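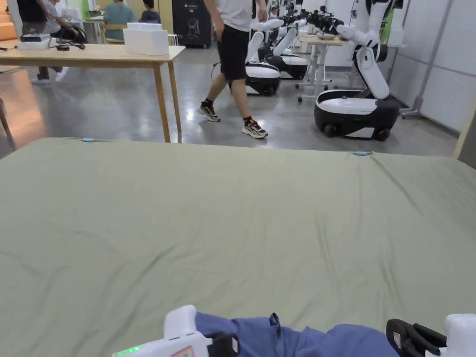

The Stomwood flat sheet is sold by Gokel in three bed sizes and one oversized cut for deep mattresses. It is a plain-weave cotton sheet with a 200 thread count, made for people who like a bed that feels crisp and a little dry to the touch. The weave shows soft creases when the sheet is spread out, as the sage green one does here, and it is not treated with a wrinkle-resistant finish. If you want a perfectly smooth look you will need to iron it or choose the Achterberg sateen instead.

Item: Stomwood flat sheet
Fabric: 100% cotton, plain weave
Thread count: 200
Colors: sage green, chalk, oat, slate
Sold as: single sheet (pillowcases and fitted sheet sold separately)
Hem: double-turned on all four sides, wider at the head end
Country of weaving: Portugal

Sizes

Twin: 66 x 96 inches
Full: 81 x 96 inches
Queen: 90 x 102 inches
Queen oversized: 98 x 110 inches

Sizes are given before washing. Expect the length to shorten by up to 4 percent over the first few washes and the width by less than that. The sizes above already allow for it, so there is no need to order up unless your mattress is thicker than 14 inches. For thicker mattresses, or if you share a bed with someone who pulls the covers, order the oversized cut.

We do not make this sheet in king. The mill's loom is not wide enough to weave it in one piece, and we decided against a center seam.

About the fabric

Plain weave means each thread passes over one and under the next. It lets air through and holds up well to frequent washing. It also feels stiffer than sateen when new. Most customers find the Stomwood softens noticeably after four or five washes and changes very little after that.

Thread count is often used to sell sheets, and we get a lot of questions about why ours is low. In a plain weave made from single yarns, 200 is a normal figure. Much higher numbers are usually reached by twisting several thin yarns together and counting each one. Those sheets can be very nice, but they tend to be heavier and warmer.

The weight is moderate. It is fine year-round under a blanket and works alone on warm nights. If you keep your bedroom cold, look at the Prundska brushed cotton, which comes in the same sizes and in two of the same colors (oat and slate).

Color

The cloth is dyed in batches after weaving. Sage green varies the most from batch to batch and leans slightly gray in some and slightly yellow in others. If you are buying a flat sheet and pillowcases to match, put them in the same order and we will pull them from the same batch. We can't match to something you bought earlier, but you are welcome to send in a pillowcase and we will pick the closest we have on the shelf.

Wash darker colors separately the first two times. Slate will release a little dye.

Washing and drying

Wash warm, 104°F (40°C) or below, with a regular detergent. Hot washing won't ruin the sheet but it will shrink it further and fade the sage and slate. Do not use chlorine bleach on any color but chalk. Skip fabric softener. It coats the cotton and makes it less absorbent.

Tumble dry on low and take the sheet out while it is slightly damp. Shake it out, fold it in half, and lay it over a door or rail to finish. Dried this way it needs little or no ironing. Line drying gives a crisper result and a few more creases.

To iron, use the cotton setting with steam and work from the hem in.

Which way up

The wide hem goes at the head of the bed. Lay the sheet with the wrong side facing up, so that when you fold the top back over the blanket the right side shows. On the solid colors the two sides look nearly the same, and the only way to tell is by the turned edge of the hem.

Packaging

Each sheet comes folded in a drawstring bag cut from the same cloth. The bag is handy for keeping a set together in the closet. There is a paper band with the size on it and no plastic.

Wear and repair

The part of a flat sheet that goes first is usually the area across the shoulders. Turning the sheet end for end every other wash helps, if you don't mind the narrow hem at the top. A popped hem stitch can be fixed at home with ordinary cotton thread. If the hem comes undone within the first year, mail it back and we will restitch it at no charge. Wash it first, please.

Price

Twin: $41
Full: $48
Queen: $56
Queen oversized: $64

Prices are per sheet. Shipping is added at checkout and is charged once per order, however many sheets you buy.

Returns

Unwashed sheets can be returned within 40 days for a refund or exchange. Washed sheets can be returned only if there is a fault in the weave or the stitching. A small thickened thread here and there is normal in this cloth and is not counted as a fault. A hole, a dropped thread longer than an inch, or an uneven hem is.

Availability

Twin, full and queen are in stock in all four colors. Queen oversized is in stock in chalk and oat. Oversized sage and slate are on order from the mill and are expected in April. You can leave your email address on the order form and we will write once when they arrive.

Questions about sizes or colors go to Rochelle Dunleavy in the linen department, who can also mail swatches of up to three colors.

Page updated October 15, 2023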